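Notebook, bench 2, open day entry
July, started writing 16:40, finished the next morning

Visitors from Drundow in the afternoon, general public in the morning. Two arms planned, one arm run. Notes are in the order I remember them, which is close to the order they happened.

07:50 Power up. Arm B threw a joint 4 fault on homing, cleared, threw it again. Swapped the encoder cable for the spare, same fault. Left it parked with the brakes on and moved the whole program to arm A. Huguette Chisholm agreed we would not try to fix B with people in the building. The placard for B stayed on the wall, so we were asked about it all day.

08:20 Gripper check on A. Full open, full close, ten cycles, no load. Opening measured at both ends of the pads with the calipers and it matches the last entry. Left pad has a small lift at the base where the adhesive is going. Pressed it down. It held for the day but should be replaced before anyone does force work with it.

08:35 Hand-eye calibration. First attempt rejected, residual too large. The board had been stored leaning against the radiator and has a bow in it you can see against a ruler. Used the old aluminum board from the Carretero job. Second attempt accepted. Please throw the bowed one away, it is behind the door with a red cross on it.

09:10 Safety walk with the facilities person. Two remarks. First, the rope line was too close to the arm's reach at full extension, so we moved the posts back by one floor tile. Second, she wanted the speed limit shown on paper at the bench. Printed it and taped it to the cabinet. Reduced speed mode was on for the whole day, set in the controller and locked with the code.

10:00 Doors. First group was mostly families. The demo script as written:
1. Arm to home, operator says what will be picked.
2. Detection pass, overlay on the wall monitor.
3. Pick, lift, hold for two seconds.
4. Place at the target, return to home.
Total time per cycle is long at reduced speed. People lost interest during step 2 when the monitor only showed the camera view. From the third group on I left the overlay up the whole time and talked over it. Better. For the next event, drop the two-second hold, nobody needs it and it looks like a stall.

11:15 Network. The Larnex box dropped the wall monitor twice. The arm was not affected since the control loop does not go through it. Rebooted the box once, then ran a long video cable straight across the ceiling tray and had no more trouble. The cable is still up there. Leave it.

11:40 A visitor asked what the arm does if a hand comes in. Showed the protective stop with a foam block on a stick. It stopped on contact as expected. Recovery took longer than it should have because I had the pendant on the wrong screen. Everyone running this should practice the recovery sequence first: acknowledge, wait for the brakes, release, jog clear in Z, home. Do not home before jogging clear. I have seen that go badly on the Kurer rig.

12:30 Lunch. Arm in park, pendant locked, rope closed.

13:00 Pulled the log for the morning. The counter starts at power up and includes the no-load cycles and my own tests, so it is not a clean figure for the public runs. Total gripper commands 479. Commanded picks 100, of which 91 ended with the object at the target. The other picks break down as follows:
- Closed on nothing, detection offset too high: 4
- Slipped during lift: the rest
All four of the empty closes came in the same stretch, when the sun was on the bench between the blinds. After the blinds were closed there were none. The slips were all with smooth round-walled parts taken near the rim. This agrees with what we had on the bench in the spring, and I would not read more into it than that. Log is on the shared drive under open_day, raw file plus the trimmed one. Do not edit the raw file.

13:45 Drundow group. Technical people, mostly from their lab automation side. They had seen the rack-to-rack transfer video and wanted to know how it copes with labware that is not in a rack. Fair question and the one we are weakest on. Huguette gave the short talk: detection on clear plastic, why depth is unreliable on it, what we do with the color image instead. Her slide on depth holes got the most questions. One of them asked for the failure pictures and she promised a selection. Action on me.

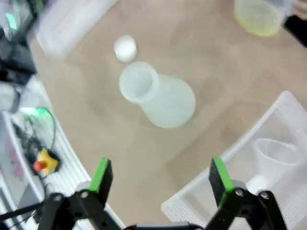
Clear plastic remains the hard case and I told the Drundow people so at the bench. Depth returns come from whatever is behind the wall of the part as often as from the wall itself, so the grasp height has to come from somewhere else. At present we take it from the table plane plus a known part size, which is fine for a part standing up and poor for one that is not. The Erlenmeyer flask is the good teaching example, with its body lying at an angle on the tan tabletop and the mouth up and toward the left. A standing-flask model puts the neck in the wrong place for that pose. The small white ball just above the mouth is opaque and is the easier target of the two. The funnel in the perforated tray has its own problem: near a raised rim, a finger can meet the tray before it meets the part, so the approach has to be checked against the tray as well as the funnel.

Discussion after that went to approach direction. Their suggestion was to pick the neck with the fingers across the axis and rotate in the air. We tried something like it last year and gave up because the wrist ran into its limit on half of the poses. They pointed out that we had the cable dress on the outside then and it has since been moved. True. Worth another look with the present limits. I will run it in simulation first, with the joint 6 range opened to what the dress pack now allows.

Second suggestion: mark the parts. A printed band on the neck would give the detector something to hold on to. Huguette is against it on the grounds that a customer's glass will not have bands. I am for it as a training aid only, bands on for labeling and off for test. Left open.

Third point, theirs again: liquids. They wanted to know whether we pick filled beakers. We do not. The acceleration limits are not set up for it and there is no spill tray under the bench. If we ever do, the limits come first.

15:30 Last group out. Rope down, arm to park, power off at the cabinet in the usual order (controller, wait for the fan, then mains). Touched the gripper base after shutdown, warm but not hot.

16:00 Short talk with Huguette on what to keep. Agreed: one arm is enough for the public part, the overlay stays on, blinds closed from the start. Not agreed: whether to let visitors choose the object. She says yes. I say only from a fixed set, otherwise we spend the day explaining misses on car keys.

To do
- Arm B, joint 4. Swap the encoder with the one from stores before calling the vendor.
- Replace left finger pad. Check the right one while at it.
- Send failure pictures to Drundow (me).
- Simulation of cross-axis neck pick with new joint 6 range (me).
- Return the posts and rope to the front desk.
- Take the B placard off the wall.
- New calibration board, rigid backing, stored flat.

Added next morning, 08:15: left pad had lifted again overnight by a few millimeters. Removed it, cleaned the finger with alcohol, new pad on, clamped until noon. Do not run A before then.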